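Bench notebook, brush wear rig
August, started 9.15 am

Carrying on from the July pages. The question is still the same one: how far do the bristles on the Zusura medium brush splay after a fixed number of strokes, and does the toothpaste make any difference to it. Gastasden want an answer for their leaflet, which at the moment says to change your brush when it looks worn. I would like to be able to say something firmer than that, but we are not there yet.

Put a fresh head on the rig before starting. Load set to 400 grams, which is harder than most people ought to brush but not harder than plenty of them do. Checked the load with the kitchen scale and again with the proper one. They agreed, so I left it. 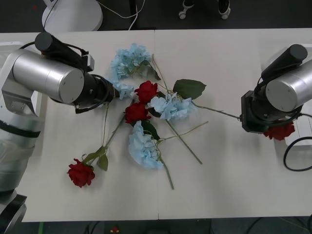

BRUSH HEADS AND WEAR

First run was 2,000 strokes with water only. Stopped at 417 because the clamp had worked its way round and the head was running on its side. Tightened it, marked the clamp and the handle with a pencil line so I can see if it creeps again, threw that head away and began with a new one. Please don't count the 417 strokes in the totals. I have struck them out on the sheet but the old number is still readable underneath.

Second try went the full distance. The pencil line held. Outer rows have opened out on the leading side and the middle rows are much as they were. Measured the width across the tips with callipers, then again after the head had dried on the rack. It closes up a little when dry. All the July widths were taken wet, so for comparing with those use the wet figure, and write "wet" or "dry" beside every number from now on. I found two in my own hand that say neither and have had to leave them out.

11.40 am. Changed to the Valcárcel paste, mixed with water in the usual cup. It settles quickly if you turn your back on it. Stirred before every top-up. The July entry doesn't say whether the slurry was stirred, and I can't remember, so I would treat the July paste results with some caution until we repeat at least one of them. 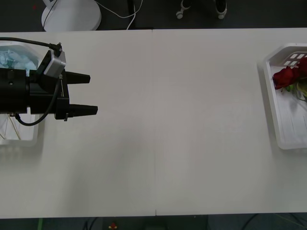 The paste run left a chalky line along the base of the tufts that rinsing did not shift. A soft cloth got most of it off. What stayed behind was holding the tufts apart near the root, and that would make the width read larger than it should. Measured before cleaning and after, and put both on the sheet. From here on the cleaned figure is the one to use.

By eye the paste head looks no worse than the water head. The callipers say it is slightly wider. I would not put money on the difference with one head of each. We need 3 of each as a minimum before it goes anywhere near Gastasden, and they should come from different packs. All of this week's heads came out of the same box.

Lunch. Belt left off.

1.30 pm. Started on the Stonach soft brush, same load, water only. The neck is thinner and bends under the load, so the tips meet the plate at a slant. Packed the holder up at the back with a folded strip of card and it sat flat. Card is no good for a wet rig, so this wants a proper wedge cut before the next session – there is some offcut plastic in the bottom drawer that would do. The run finished without trouble, but I have put a query against it on account of the card.

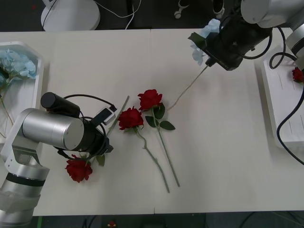

Soft bristles splay sooner, as expected, and in all directions, where the medium ones lean over in one. That makes a single width a poor measure for them. Tried measuring across and along and multiplying the two together. It gives a sensible order when you lay the heads out side by side, but I would want a second person to measure the same heads blind before trusting it.

Also noted that the worn soft head left more dye on the outer edges of the test teeth than a new one did. Gum line was the worst place. Only one set of teeth stained, and the dye was near the end of the bottle and rather thin.

To do:
Cut wedge for the Stonach holder.
Repeat one July paste run, stirred.
Get more heads, separate packs.
New bottle of dye.
Ask Gastasden whether the leaflet covers children's brushes. If it does we need a lighter load and smaller heads, and none of the above applies.

4.50 pm. Rig rinsed and wiped down, callipers back in their case. Used heads are in labelled bags on the second shelf. The bag marked with a cross is the sideways one, keep it out of the set.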